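Ticket 247: Steel toe cap boots, wrong size labels on inner boxes
Product line: Wunar ankle boot, black
Customer: Norkton, Acuña warehouse
Opened: 10/26/19
Status: Closed

Issue reported
The customer received 200 pairs against one purchase order. On opening the cartons, the receiving desk found that the inner box labels did not agree with the size molded into the outsole. The outer carton marks were correct.

Log
1. Customer was asked to hold the full delivery and to issue no boots to staff.
2. Customer checked every pair against the outsole. Result: 129 pairs correctly labeled, the remainder marked one size too large.
3. Packing records were requested from Dostia. The records show that the label roll was not changed between two production runs.
4. Replacement labels were sent to the Acuña warehouse. Customer confirmed receipt and relabeled the affected boxes.
5. Customer reported 17 boxes with crushed lids. New boxes were supplied at no charge.

Resolution
No boots were returned. The size molded into the outsole is to be treated as the correct size in all cases. Dostia has added a label check at the start of each run.

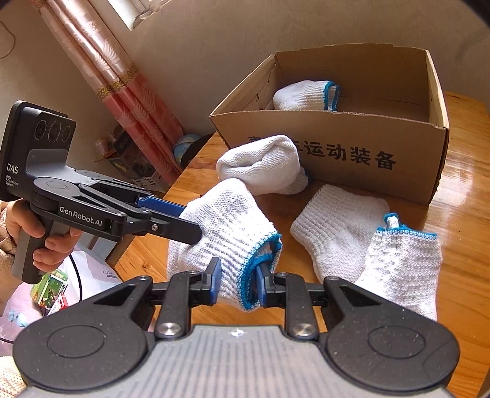

Horacio Ulloa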